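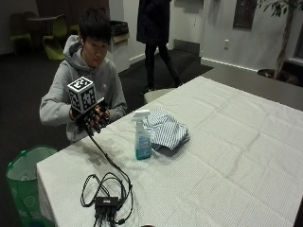
One of our regulars reckons we should stop fiddling with the glove rig and just buy a second one, and I do see the point — but the Plileck set-up is running again, so hear me out! Tuesday's job was the cabling. I went over every plug on the hub, swapped one tired lead for a spare from Ostel, and redid the finger straps, which had been driving me bonkers since early March. Then came the marker cube. If it sits even slightly crooked the tracking goes wandering off (ask me how I know), so I check it against the Greco jig and run 20 test grabs before I sign anything. Fault code 112 hasn't come back so far. Next up is the recalibration, 38 minutes if the software behaves itself, and I'll post the numbers once I've got them.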